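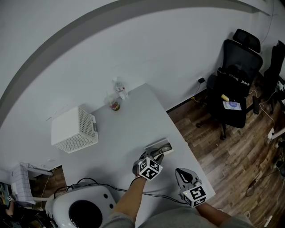
Ticket 3209: Left gripper loses hold on flat tray

Project: Lurncombe tabletop tasks
Opened by: Lama Awwad
Opened: Wednesday, September 4, 2024
Priority: normal
Status: waiting for parts

Problem

We use the hand-held grippers to record household tasks, and later the arm must repeat them. For most objects this goes well. For the small white tray it does not. When the tray lies flat on the table, the fingers of the left gripper go inside and press on it, but when I lift, the tray stays on the table or it comes up on one side only and then falls. The right gripper does the same task without a problem.

The people from Bristel want to know if the system can clear a table by itself. I cannot say yes while it fails on one tray.

What I tried

1. Restarted the recording software. No change.

2. Calibrated the finger opening again, two times. The left gripper now reports 2048 when fully open, same as the right one. When closed it should report 9, but it stops at 400 and does not go lower. I think this is the important point.

3. Cleaned the finger pads with alcohol and let them dry. A little better for the jar, no difference for the tray.

4. Checked tracking of the marker cubes. Both are found in all recordings from this morning, so I exclude this reason.

5. Changed the cables between left and right. The fault stayed with the left gripper, so it is not the cable.

Reply from support (Dorico)

Thank you for the detailed list. A closed value of 400 means that the fingers do not meet. Please look if the small screw behind the inner finger has come out, we had this with units delivered in June. Can you also try to take the tray by its rim and not from the inside?

Reply from Lama Awwad

The screw is there, but it turns freely and I cannot make it tight. I believe the thread is damaged.

By the rim it works sometimes, if I go very slowly. A person in a kitchen would slide the tray to the table edge and take it from below. I can show this movement with the grippers, but then the arm must learn to slide first, and the last model from Mohammadi did not learn it. It pushed the tray to the floor. So I prefer to repair the gripper before I record more.

Reply from support (Dorico)

Understood. We send a new finger set for the left side. Please do not use the recordings with the closed value of 400 for training.

Next steps

Mount new fingers, calibrate, repeat the tray task with both hands. Ticket stays open until then.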